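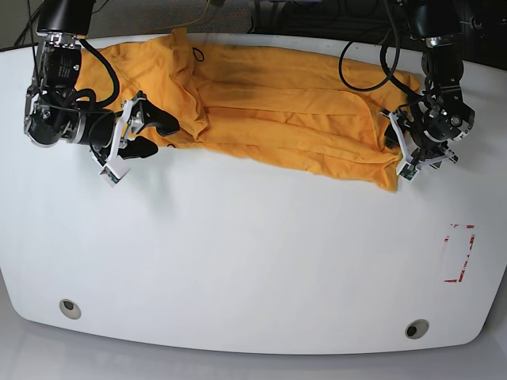 Lukstead Cloth Handling Project

The Lukstead Cloth Handling Project is a student robotics project at Lukstead Technical College. Its members program a pair of robot arms to spread, fold and stack clothing. The project grew out of an elective course taught by Siamak Tabrizi and is now open to students from any department. Participants usually call it "the folding class," although it has not been a graded course since its second year.

Background

Tabrizi's elective dealt mostly with rigid parts such as blocks and pegs. Two students, Chae-won Lim and Karim Bataineh, asked to use cloth for their final assignment and kept working on it after the term ended. The college gave them a table and a pair of arms the following January. An account of the first year, written by Maya Najjar, appeared in the student magazine Pritavham on Apr 22, 2019.

Equipment

The two arms reach over a white table with rounded corners. Part of a rectangle in red tape marks a spot on the surface. The grippers have been rebuilt several times, and the current finger plates were drawn by Bataineh. Control software is kept in a shared library named Mahasneh, which new members are expected to read before they run the arms.

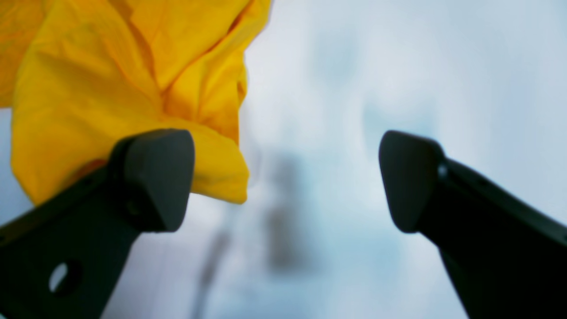 Reading time: 2 minutes (whole article)

Method

Students guide the arms through a task by hand control and record each attempt. The recordings are then used to train a program that tries the same task by itself. Attempts in which the cloth slips are kept and labeled separately. The first complete set, made with T-shirts, contained 706 recordings. A later set, which added towels and pillowcases, contained 1042.

T-shirts remain the standard exercise. A shirt may start out crumpled, and the arms must find two points to hold before any fold can be made. The usual first fold is along the length of the garment, with one gripper at each end.

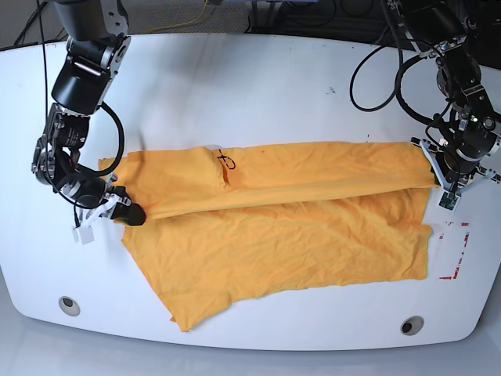 The second fold brings the ends together and is considered harder, as the doubled fabric tends to shift when one side is released. Lim's notes on this step are still handed out to new members.

Competition

The project has entered the Rarkulico student meet twice. Teams there fold a set of garments they have not handled before and are scored on time and neatness. Lukstead placed fourth on its first entry. On its second, with Concetta Cocco as team captain, it placed second after losing points for a sleeve left outside the fold.

See also

Rarkulico
Mahasneh (software library)
Pritavham (magazine)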